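Inicio | Foros | Automatización en casa | Buscar | Entrar

¿Puede ya una máquina recoger la mesa?
Publicado el 2/12/22 por Catacutan

Buenas tardes a todos. Pido perdón por mi español, lo aprendí de mayor. Desde octubre pruebo en el simulador una tarea que parece muy fácil: sacar una fruta de un plato y dejarla sobre la mesa. De 30 intentos me salieron bien 20. Mi pregunta es si con este resultado tiene sentido pensar en una cocina verdadera, o si todavía es demasiado pronto.

Jeltitz respondió:
Para mí es pronto. En el taller donde trabajo tenemos un brazo que coloca piezas todo el día sin problema, pero las piezas llegan siempre en la misma posición. En una cocina cada plato está en otro sitio. ¿Puedes enseñar qué ve tu programa?

Catacutan respondió:
Sí, con mucho gusto. Es la vista cercana, ya con el plato dentro del campo. 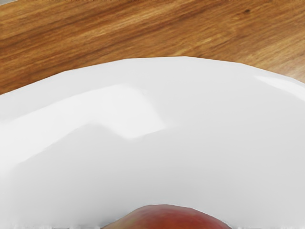
Plato blanco sobre mesa de madera, con la fruta abajo (render del simulador).

Jeltitz respondió:
Gracias. De la fruta se ve solamente la parte de arriba. Yo no sabría decir si es melocotón o manzana, y supongo que el programa tampoco. Además, el plato tiene un reflejo muy grande a la izquierda. Con loza brillante mi sistema mide mal la profundidad.

skirkano respondió:
No estoy de acuerdo con Jeltitz. Para coger una fruta no hace falta saber su nombre. El rojo se separa muy bien del gris claro del plato, y con esto ya se puede calcular el agarre. Yo alejaría la cámara unos 20 centímetros y repetiría la prueba.

Jeltitz respondió:
El color ayuda, de acuerdo. Pero un melocotón maduro se aplasta, y en simulación no se aplasta nada si uno no lo programa. Por eso no me fío del 20 de 30.

Catacutan respondió:
En mi modelo la fruta es rígida, lo confieso. Voy a cambiar primero la cámara y después la fuerza de los dedos, para no mezclar las dos cosas.

skirkano respondió:
Me parece bien. Prueba también con 3 luces distintas, y pon aquí los números aunque sean malos.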